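Visit report: Vendance firmware update lab, Tindmont
April 20, 2024

The Tindmont site handles update testing for Vendance wearables. Kenneth MacBrayne led the tour, starting in the device room, where 48 watches sit on charging racks.
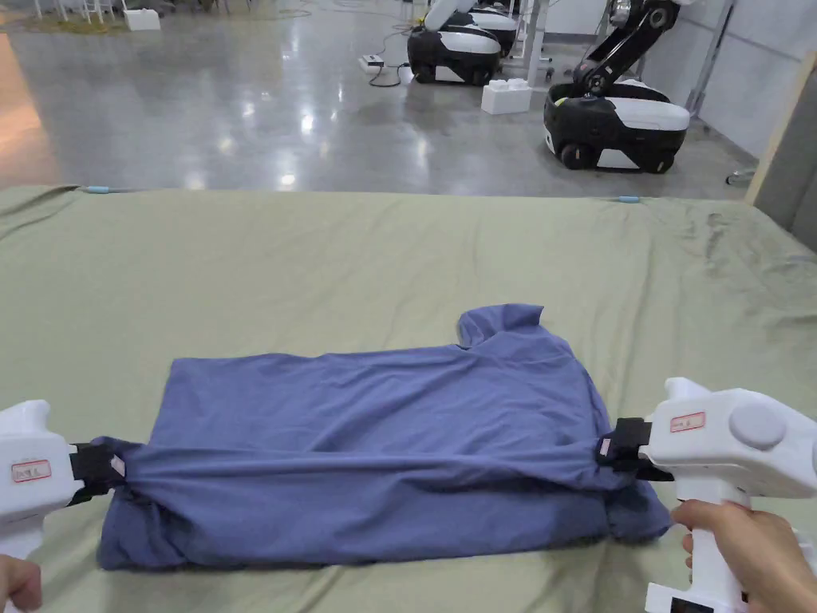

Updates are released in stages. A build goes first to the racks, then to 80 staff devices. Each watch must hold at least 41 percent charge before installation starts. MacBrayne compared a staged package to the blue T-shirt held at both ends and partly folded into a long bundle: the contents stay the same, but the shape changes for transfer. The watch unpacks the package and checks its signature before restarting.

Build 3315, code name Nina, was on the racks during the visit. It fixes a pairing fault present since November.

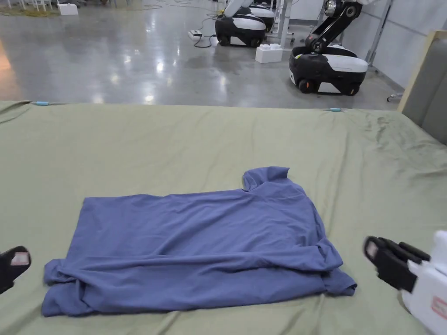 Failed installs are logged by Grimedow, the in-house reporting tool. It records battery level, free storage and the last completed step. A watch that fails twice is rolled back to the previous build.

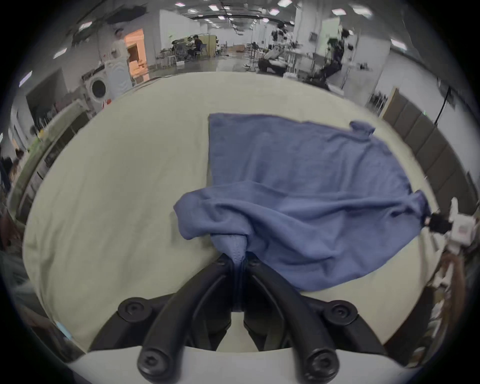 Rollback requires the paired phone to be in range. Release notes are written after the staff stage closes.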